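Grippers, week two. I've been swapping fingers on the bimanual cell and said I'd write up what I found, so this is a thread. Short version: the soft pads won, but by less than I expected.

Setup is the same as before. Two arms on one rail, a wrist camera mount on each, parallel grippers. The only thing I changed between runs was the fingertips. Set A is the stock hard fingers. Set B is a molded pad from Skerora.

Task is microphones. Pick one up off the table, bring it to a holder, seat it. Handles are round and they roll, and the heads are wider than the handles, so a bad grasp shows up fast.

I ran 961 attempts across both sets. Ikhsan Chong did the resets for most of them and deserves a long vacation. 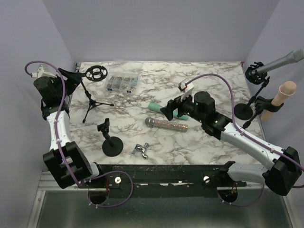

Right gripper over the teal one, glittery silver mic next in line. Stands and holders around the edges.

Hard fingers first. Fine on anything with some texture. On smooth handles they would close, look good, and then the mic would rotate in the grip during the lift. You don't see it until you try to seat it and the angle is off.

Soft pads fixed most of the rotation. They also added a new problem – they drag on the table when you go in low. I had to raise the approach height by 2 mm and retune the close force.

Ailsa Gourlay asked about cameras. The wrist view is good until the fingers close, then it's mostly handle. I tried tilting the bracket forward 5 degrees and got a better look at the fingertips, but lost the far edge of the table. Left it tilted for now.

Cable note for anyone building one of these: leave more slack at the wrist than you think. Mine was tight at full rotation and it pulled the camera off its zero. Cost me nearly a day before I found it.

The Hendico controller was a drop-in swap and I saw no difference in grasp success. Slightly smoother on slow moves. I wouldn't pay for it for this task.

Pad wear: first visible scuffing after 8 hours of running. Roland Lightfoot thinks a harder compound would last longer and grip about the same. I have a set on order from Utura.

Next up is the same task with those pads, then small hardware. Wing nuts are going to be bad. Will add to this thread when the parts come in.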